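Fold It on the Bed

Most advice on putting laundry away is about drawers and closets. People buy bins, dividers and matching hangers, and then the clean clothes sit in a heap on a chair until someone wears them. I think the weak point is earlier than the drawer. It is the place where the folding gets done, and in most homes I know the best place is a made bed.

I came to this slowly. For years I folded on the kitchen table, which was the largest flat surface we had. It was also where the mail landed and where people ate, so every load began with clearing the table and ended in a hurry before supper. Sleeves dragged through crumbs. The finished piles then had to be carried down the hall, and some of them fell over on the way. When we moved, the new kitchen had no room for a table that size, and I started using the bed. I have not gone back.

The case for the bed is simple. It is wide. It is in the same room as the dresser. Cloth does not slide on cloth the way it slides on a varnished tabletop, so a folded shirt stays folded while you do the next one. And a bed comes with a deadline, as you have to clear it before you can sleep in it. A chair will hold a heap of clothes for a month without complaint.

The usual objection is height. A low mattress is hard on the back if you lean over it for a full load. I agree with that, and my answer is to do the first part of the job standing up straight. Take the piece by its two upper corners, hold it out in front of you, and pull it flat in the air before it goes anywhere near the bed. Large dark pieces gain the most from this. They wrinkle in ways you don't notice in the basket and then notice at work.
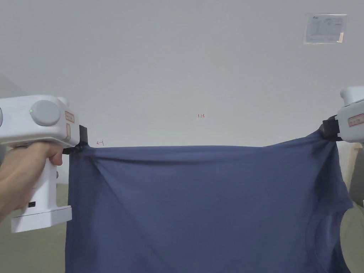

Navy fabric held out by its upper corners.

Once the top edge is straight, the weight of the cloth does most of the rest. You lower it onto the sheet, smooth it once from the middle outward, and fold. If you have to smooth it four or five times, it was put down crooked, and it is quicker to pick it up and start again than to keep patting at it. I tell my son this and he pats at it anyway.

I hold a second opinion that gets more argument, which is that the bed should have only a sheet on it while you work. Take the comforter off. Take the pillows off. A comforter is soft and uneven, and whatever you fold on it comes out soft and uneven too. A flat sheet pulled over a mattress is close enough to a table for the purpose. It will have a few creases of its own and they do no harm.

Color matters a little as well. I used to own a navy sheet, and folding dark clothes on it was a nuisance. Black socks vanished. A plain light or middle color is better, something you can see an edge against, and patterns are worse than any solid. I would not buy new sheets for this reason alone. If you are buying them anyway, think about what your clothes look like on top of them.

I should say something about folding boards and the other products sold for this job. I tried two. The first was a hinged plastic panel from a company called Takance, and it made very neat T-shirts, all the same width. It did nothing for towels, pants, fitted sheets or anything belonging to a small child, and that is most of our laundry. The second was a padded mat from Coluvia that you roll out on a floor or counter. It was fine. It was also one more thing to put away, and a bed does not need putting away. Both went to the thrift store in March.

There is a larger point behind this. A lot of housework advice starts by asking you to add something to the house. I would sooner start with what is already in the room. A bedroom has a bed, some wall and a bit of floor, and that is enough for a load of laundry. Keep the middle of the bed clear and work along the side nearest you. Books, cards and whatever else usually lives on the mattress can stand against the wall for the time being.

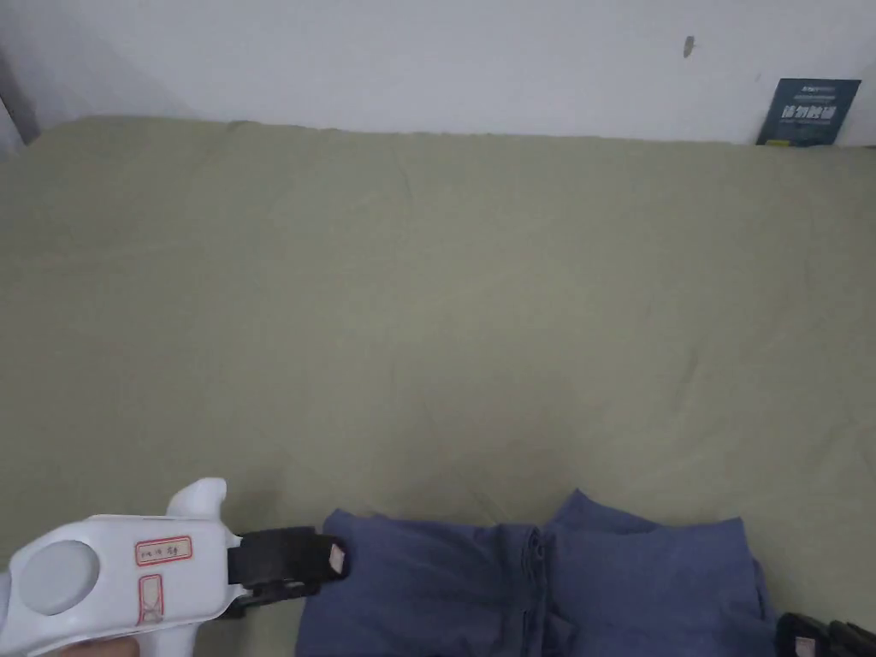
Noman Mengal disagrees with me about this and wrote to tell me so. His view is that the bed is where you rest, and that bringing chores onto it turns the last quiet place in a house into another work surface. He folds on top of the dryer, one piece at a time as it comes out, and says there has never been a pile in his house because there has never been a moment when one could form. He also pointed out that plenty of people share a bedroom with someone who works nights, and for them the bed is taken at exactly the hours when laundry gets done.

The second point is a fair one and I have no reply to it. If someone is asleep in the bed, fold somewhere else.

On the first point I am less convinced. Folding as it comes out of the dryer works if your dryer is in the house, at a decent height, with a clear top. Ours is in a basement shared with the other apartments, and there is usually a person waiting for it. Many people have no dryer and take things off a line or a rack, all at once, when rain is coming. They end up with a pile whether they planned for one or not, and the pile has to go somewhere.

As for rest, I find I sleep better in a room where the clothes are in the dresser. An hour of folding on the bed in the late afternoon doesn't spoil it for me at eleven at night. The sheet gets pulled straight, the pillows go back on, and the basket goes back down to the basement for the towels.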